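Chapter 4
Cleaning Cloths: Construction, Handling, and Folding

After reading this chapter, you should be able to
describe the parts of a hemmed cloth and the terms used for its folded states;
explain how fiber and pile affect the way a cloth holds a crease;
fold a cloth to a standard working pad and judge whether the fold is acceptable;
sort used cloths for laundering.

Key terms: face, hem, lobe, band, working pad, pile, memory crease, lint transfer

4.1 Introduction

The cleaning cloth is the most frequently handled item on a service cart and usually the least documented. Chapter 3 dealt with flat goods, such as sheets and table linens, that are pressed and folded by machine. Cloths are smaller and softer, and in most facilities they are folded by hand. The way a cloth is folded determines how many clean faces the worker has available, how evenly pressure is applied to a surface, and how much shelf space a stack occupies.

The examples in this chapter use the terms of the Tisalthorpe handling scheme, which was introduced in Chapter 1. Readers trained under another scheme will find equivalent terms in the table at the end of the chapter.

4.2 Parts and states of a cloth

A cloth has two faces and a perimeter. On woven goods the perimeter is normally turned under and stitched, which forms a hem. On some knitted goods it is cut and left bare, or sealed with heat. A stitched hem is thicker than the body of the cloth and resists bending. Where two hems are stacked in a fold, the edge of the pad stands higher than its center, and a pile of such pads will lean toward the side with fewer hems.

A cloth that has been set down without being folded or spread is said to be in the gathered state. Two features are used to describe it. A band is a length of cloth in which two or more layers lie parallel and the edges remain traceable. A lobe is a rounded mass in which the layers have no common direction. Most gathered cloths contain both. The band is the more useful of the two, because a traceable edge leads to a corner, and a corner is where unfolding begins.
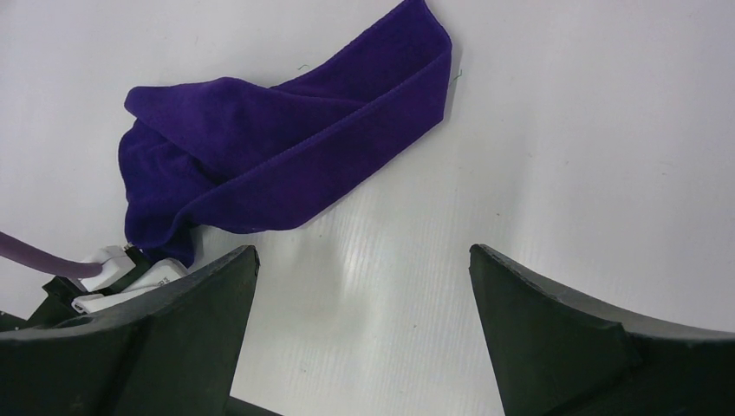

Unfolding proceeds from the band outward. Locate a hem, follow it by touch to the nearest corner, and lift the corner clear of the work surface. Follow the adjacent hem to the second corner. With both corners held apart, the remaining cloth will usually drop open under its own weight. Shaking is not recommended for used cloths — it releases dust that the pile has collected.

4.3 Fiber, pile, and crease retention

Pile is the layer of raised fiber on the face of the cloth. A dense, short pile increases the contact area with the surface being cleaned and makes the cloth feel soft. It also cushions the fold, so that a crease in a piled cloth is rounded and opens again when the pressure is removed. A flat-woven cotton cloth of the same weight takes a sharper crease and keeps it longer.

A crease that survives laundering is called a memory crease. Memory creases are caused chiefly by overloading the dryer and by leaving the load to cool in a heap. They are a nuisance in folding, as the cloth tends to return to the old line.

Color has no effect on performance. It is used for zoning, and dark colors have the disadvantage of hiding soil in the shadow of a fold. Dark cloths should be inspected flat.

4.4 The working pad

The working pad is produced by folding the cloth in half, then in half again at right angles to the first fold. The result has 4 layers and presents eight usable faces when it is turned and refolded in sequence. Hems should lie together on two adjacent sides. The remaining sides are folded edges, and the pad is held with a folded edge leading.

Exercise 4.1 at the end of this section asks you to fold 30 cloths from the gathered state and to record the rejects by cause.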